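Werkstatt-Tipps: Zwei linke Hände, diesmal mit Motor
Was beim Bau einer kleinen Montagezelle Zeit, Geld und Filament spart

Wer in der offenen Werkstatt Wuvside einen Tisch belegt, bekommt ungefragt Ratschläge. Wer dort einen Tisch mit Roboterarmen belegt, bekommt sehr viele davon, meistens von Leuten, die gerade auf den Lasercutter warten. Ein Teil war brauchbar. Den Rest habe ich auch ausprobiert, weshalb diese Seite etwas länger geworden ist.

Das Vorhaben, kurz: Roboterarme sollen auf einem Tisch ein Getriebe aus gedruckten Teilen zusammensetzen. Eine Grundplatte, ein paar Zahnräder, etwas Zubehör. Ein Kind schafft das in einer Minute und verliert danach ein Teil unter dem Sofa. Die Arme brauchen länger, verlieren die Teile dafür weiter weg.

Erst rechnen, dann schrauben

Der wichtigste Tipp zuerst, und er kostet nichts außer Stolz: Baut die Zelle komplett im Simulator auf, bevor der erste Arm auf der Platte sitzt. Ich hatte die Bohrlöcher schon angezeichnet. Dann habe ich am Rechner festgestellt, dass bei meiner Anordnung ein Arm bequem an den Feuerlöscher kommt, aber nicht an die Tischmitte.

Für die virtuelle Zelle braucht ihr wenig. Eine graue Platte als Tisch, ein Boden mit Raster, die Arme als Modell vom Hersteller und die Bauteile aus eurem eigenen CAD. Gebt dem Tisch seine echten Maße, auch die Dicke. Ich habe die Dicke anfangs weggelassen und später ein Wochenende lang einen Höhenfehler gesucht, der haargenau so groß war wie eine Tischplatte.

Holzmaserung, Lampen und die Topfpflanze am Fenster könnt ihr weglassen. Ich habe die Pflanze modelliert. Sie ist der gelungenste Teil des Projekts und liegt jetzt in einem eigenen Ordner.

Von der Hand aus schauen

Die meisten stellen im Simulator eine Kamera schräg über den Tisch und sind zufrieden. Von dort sieht jeder Griff gut aus. Hängt eine zweite an die Hand, so dass die eigenen Finger mit im Bild sind. Man merkt dann sehr schnell, wie wenig Platz zwischen den Fingerspitzen bleibt, wie viel die Finger selbst verdecken und wer noch alles in der Gegend herumsteht. 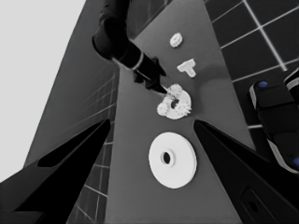
Blick von der Greiferhand über den Tisch: vorn die große Scheibe, dahinter der Zahnradsatz mit der Stabspitze des anderen Arms.

Aus dieser Perspektive habe ich auch gelernt, Teile nicht hübsch aufzureihen. Liegt alles hintereinander, muss die Hand auf dem Weg zum hintersten Stück über jedes andere hinweg, und irgendwann ist sie dabei zu tief. Ein leichter Versatz zur Seite hilft. Das kleinste Zahnrad gehört nicht ans ferne Tischende, auch wenn dort so schön Platz ist. Bei uns in Litville würde man sagen, man stellt das Salz ja auch nicht in den Keller.

Für die Handkamera in echt gilt: Das Kabel führt ihr am Arm entlang und lasst an jedem Gelenk eine Schlaufe. Die Schlaufe ist immer zu klein. Macht sie größer. Wenn sie albern aussieht, passt sie.

Die Teile drucken

Alle Teile in Weiß zu drucken war eine Entscheidung aus Bequemlichkeit, es war noch eine Rolle da. Auf grauem Untergrund hat sie sich bewährt. Auf meinem ersten Tisch, einer weißen Küchenarbeitsplatte, hat die Bilderkennung zuverlässig den Brotkrümel gefunden.

Beim Spiel in den Bohrungen würde ich großzügiger anfangen, als es der Ehrgeiz zulässt. Was man von Hand mit einem zufriedenen kleinen Klick aufsteckt, ist für einen Greifer eine Presspassung. Druckt ein Probestück mit mehreren Lochweiten nebeneinander und schreibt die Maße dazu. Mit Stift, auf das Teil. Nicht auf einen Zettel neben dem Teil.

Fasen an die Zapfen, Fasen an die Bohrungen, Fasen überall. Eine kleine Schräge am Eingang verzeiht mehr als jede Stunde Kalibrieren. Ich habe beides gemacht, in der falschen Reihenfolge.

Flache Stücke sind die Pest. Ein dünnes Winkelstück, das satt auf dem Tisch liegt, lässt sich von oben kaum fassen, die Finger schaben daneben über die Platte und machen ein Geräusch, bei dem sich die halbe Werkstatt umdreht. Zwei Auswege haben funktioniert: Kanten hoch genug drucken, dass die Fingerspitzen etwas zu halten haben, oder das Teil auf eine kleine Leiste legen. Der dritte Ausweg, ein Klecks Knete unter dem Teil, hat auch funktioniert, allerdings klebt dann alles Weitere ebenfalls an der Knete.

Greiferfinger selber machen

Die mitgelieferten Finger sind für Dinge gedacht, die Ingenieure gern hochheben, also Würfel. Für Zahnräder und Zapfen lohnt sich ein eigener Satz. Meiner ist der fünfte Entwurf, die ersten vier liegen in der Schublade und werden als Türstopper gehandelt.

Spitz zulaufend ist gut, zu spitz biegt sich. Von einem Händler namens Verstraete habe ich mir eine dünne Gummiauflage schicken lassen, Paltex heißt das Zeug, und sie in schmalen Streifen auf die Innenseiten geklebt. Vorher mit Alkohol abwischen, danach eine Nacht in Ruhe lassen. Ich habe die Nacht auf eine Kaffeepause verkürzt und die Streifen anschließend vom Zahnrad abgezogen.

Schraubt die Finger so an, dass ihr sie mit einem einzigen Schlüssel wechseln könnt. Bindet den Schlüssel am Tisch fest. In einer Gemeinschaftswerkstatt hat ein unangebundener Inbusschlüssel die Lebensdauer einer Tüte Gummibärchen.

Einer arbeitet, der andere wartet

Mehr als ein Arm am Tisch klingt nach doppeltem Tempo. Tatsächlich verbringen die beiden ihre Zeit zunächst wie zwei höfliche Menschen an einer schmalen Tür. Legt für jeden Arm eine Warteposition fest, am besten an der Ecke auf seiner eigenen Seite, und lasst ihn nach jedem Handgriff dorthin zurück. Das kostet Zeit und sieht pedantisch aus. Die flotte Variante, bei der beide ständig in Bewegung bleiben, habe ich im Simulator laufen lassen, und dort haben sie sich nach 3 Durchgängen die Hand gegeben. Sehr fest.

Die Tischmitte bekommt immer nur einer. Ich vergebe sie im Programm mit einem simplen Merker, besetzt oder frei. Wer die Mitte will und sie nicht kriegt, bleibt stehen. Vergesst nicht, den Merker auch dann zurückzusetzen, wenn ein Griff abgebrochen wird, sonst stehen am Ende beide höflich da und ihr sucht den Fehler in der Verkabelung.

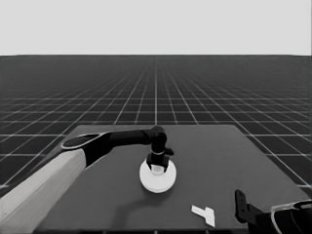 Beim Aufsetzen von oben zählt vor allem, dass die Hand wirklich senkrecht steht. Ein Grad Neigung sieht man nicht, aber der Zapfen merkt es. Ich lasse den Arm deshalb über der Stelle kurz anhalten, richte ihn aus und fahre dann nur noch in der Höhe. Keine eleganten Bögen auf den letzten Zentimetern. Eleganz ist für die Rückfahrt.

Und langsam schließen. Wenn die Finger nicht gleichzeitig ankommen, schiebt der schnellere das Teil zum langsameren hinüber, und danach stimmt nichts mehr von dem, was das Programm über die Lage zu wissen glaubt. Lasst nach dem Schließen abfragen, wie weit die Finger offen sind. Sind sie ganz zu, habt ihr Luft gegriffen, was ich eine Zeit lang mit beeindruckender Präzision montiert habe.

Durchgänge zählen lassen

Im Simulator kann man über Nacht probieren. Ich habe 3.000 Versuche laufen lassen, jedes Mal mit leicht verschobenen Teilen, und 600 davon gingen schief. Das klingt ernüchternd, ist aber ein Geschenk: Fast alle Fehlschläge gehörten zu derselben Sorte, nämlich Teil zu nah an der Tischkante, Arm gestreckt, Hand schief. Einen breiteren Rand im Programm gesperrt, und der größte Posten war weg.

Speichert zu jedem Fehlversuch die Startlage. Bloß die Zahl der Fehlschläge zu kennen, ist wie eine Waage ohne Kühlschrank, man ist beunruhigt und kann nichts tun.

Verschiebt die Teile beim Probieren auch in der Drehung. Bei Scheiben ist das egal, bei Zahnrädern überhaupt nicht. Zahn auf Zahn geht nicht hinein, gleich wie freundlich man drückt. Eine kleine Hin- und Herdrehung beim Absenken löst das meistens. Von Hand macht man sie ganz von selbst, darum fällt sie einem beim Programmieren als Letztes ein.

Vom Rechner auf den Tisch

Irgendwann muss es sein. Bei mir war es im Januar, die Werkstatt kalt, der Kleber träge und ich auch. Ein paar Dinge, die ich vorher gern auf einem Zettel gehabt hätte:

Die Tischplatte mit einer Wasserwaage prüfen, und zwar in beide Richtungen. Der Simulator kennt keine Bierdeckel unter Tischbeinen.

Beim ersten Lauf ohne Teile fahren, beim zweiten mit Teilen und halber Geschwindigkeit. Der dritte darf schnell sein, wenn man dann noch Lust hat.

Notaus in Reichweite der Hand montieren, die nicht den Kaffee hält.

Jalousie zu. Die Nachmittagssonne wandert quer über den Tisch, und weiße Teile verschwinden darin für die Kamera. Gegen 15 Uhr war mein Roboter wochenlang ein anderer Roboter.

Einen Lappen unter die Arme legen, solange ihr an den Händen schraubt. Schrauben dieser Größe fallen grundsätzlich in den Sockel.

Was es kostet

Über die Arme schweige ich, die waren gebraucht und der Verkäufer erleichtert. An Kleinkram, also Filament, Gummi, Kabel, Schrauben und noch einmal Schrauben, sind 365 Euro zusammengekommen. Ein guter Teil davon steckt in Fingern, die es nicht geschafft haben. Wer gleich mit dem Probestück für die Bohrungen anfängt, kommt günstiger weg.

Noch offen

Das kleine Zahnrad rollt gelegentlich weg, wenn es hochkant landet. Im Simulator passiert das auch, dort liegt es dann auf einem sauber gekachelten Boden und man kann es mit einem Klick zurückholen. In Wuvside liegt es unter der Drehbank. Ich habe jetzt eine niedrige Leiste um den Tisch geschraubt und warte ab, welcher Arm zuerst daran hängen bleibt.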